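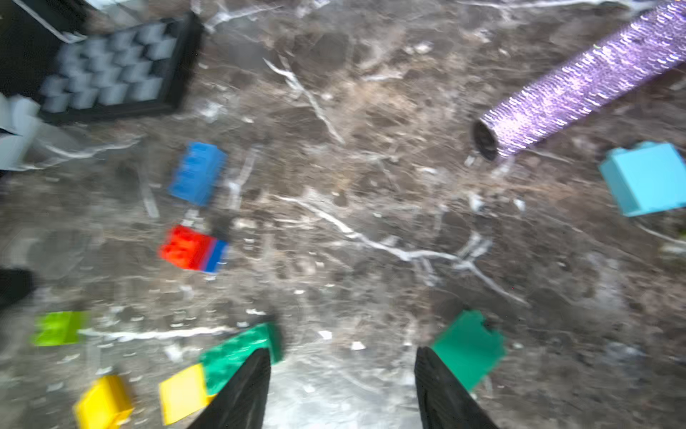

Dark brown marble with white and cream veins, toy bricks on top.

Forum > Stone and Tile > Threads > Marble care
March, by Olga Echevarría

Thread on marble countertops, because I keep answering the same five questions in replies. Mostly etching, staining, sealers and slab thickness. Skip to whichever post you need.

Most marble is calcite, a form of calcium carbonate. It sits at 3 on the Mohs scale. Quartz is 7, and ordinary household grit contains quartz. Dragging a pot across a gritty counter will scratch marble. Wipe first, lift the pot.

A lot of what is sold as brown marble is dense limestone that takes a polish. The trade name covers both. For care purposes treat them the same way, since both react with acid. Serpentine sold as green marble is a separate case and I'm leaving it out.

Etch: acid dissolves a thin layer of calcite and the polish goes with it. You get a dull mark. Lemon juice, vinegar, wine, tomato, most bathroom cleaners, some descalers.

Stain: something colored or oily has soaked into the pores. The mark is darker than the stone and the shine is usually intact. Cooking oil, coffee, rust from a can.

Test for telling them apart: put a flashlight flat on the counter and look across the mark. If the reflection breaks up over it, etch. If the reflection carries on unbroken, stain. You can have both in one place. Wine does this.

Etches show more on dark polished stone. The dull patch scatters light and reads as pale gray against brown or black. On a white honed slab the same etch may be hard to find at all.

Sealers. A penetrating sealer goes into the pores and slows absorption. It leaves the calcite at the surface exposed, so it has no useful effect on etching. A label that says "protects against acid" on a penetrating product should be read as "protects against acidic liquids soaking in."

Film coatings do block acid. They also scratch, can yellow, and have to be stripped mechanically when they fail. I would put one on a bar top and leave it off a kitchen.

How to know if you need to reseal: put a spoonful of water on the stone, leave it for 21 minutes, wipe it up. If the stone underneath has darkened, it is absorbing. Let it dry overnight before you apply anything. Test near the sink and near the stove, they wear differently.

The usual advice is to reseal every year. Use the water test instead. Dense stone may go several years. Sealer that has nowhere to go dries on the surface as a haze, and then you are posting here asking how to get the haze off.

(How to get the haze off: more of the same sealer, rub for a minute while wet, wipe fully dry with a clean cotton cloth. The solvent in the fresh coat softens the old one. Works for most solvent-based products. Read the can.)

I use Wevider. I have no strong view on it versus the others. Two thin coats, full wipe between them. The only application errors I see are too much product and too little wiping.

Oil stains: poultice. Baking soda and water will do for a small one, mixed to the thickness of peanut butter. Spread it past the edge of the stain, cover with plastic, tape the edges, leave a day. Then remove the plastic and let it dry out completely. The drying is the part that pulls the oil up. People scrape it off while it is damp and report that it failed.

Expect to repeat it. An old oil stain can take several rounds — a fresh one often goes in the first.

Rust: different chemistry. Rust removers for laundry and toilets are acidic and will etch the stone. There are poultices made for rust on calcite. Buy one of those, or call someone.

Small etches on a polished surface: marble polishing powder, a little water, a felt pad, patience. Keep the area wet. Practice on an offcut or behind the faucet. This does not work on honed stone, where you will get a shiny spot in a matte field and have a new problem.

Larger areas: pay for it. Ignacio Casado redid a vanity top in Cirkness for me, full regrind and polish, $186. Larger counters cost more, and seams slow the job down.

Thickness. Slabs are commonly sold at 2 cm and 3 cm. The thinner one is normally installed on a plywood deck with a built-up edge. Tirkell will quote you both on request. Compare the installed price, with the deck and the edge labor in it. The gap is smaller than the slab price suggests.

Overhang. I stop at 6 inches unsupported on the thinner stock, deck included, and less if there's a vein running parallel to the cabinet line. Veins are frequently the weak plane. Look at the back of the slab for mesh and resin fill before you agree to a cutout there.

Daily cleaning: water and a few drops of neutral dish soap, rinse, dry. Rinse properly. Soap film builds up and dulls the surface, and people mistake it for wear. If the counter looks flat all over, try a plain rinse and a dry towel before you buy anything.

Hot pans: marble tolerates moderate heat, but resin fill and seam epoxy tolerate less. Use a trivet. Keep it dry on the underside.

Reading the slab at the yard: ask them to wet it. Fissures and fill show up as it dries. At Iglesias they'll do this without being asked, at least on a Tuesday morning when the yard is quiet. Bring a template of the sink cutout and hold it against the stone.

Replies are open. If you want me to identify a mark, tell me what was spilled, how long it sat, and whether the finish is polished or honed.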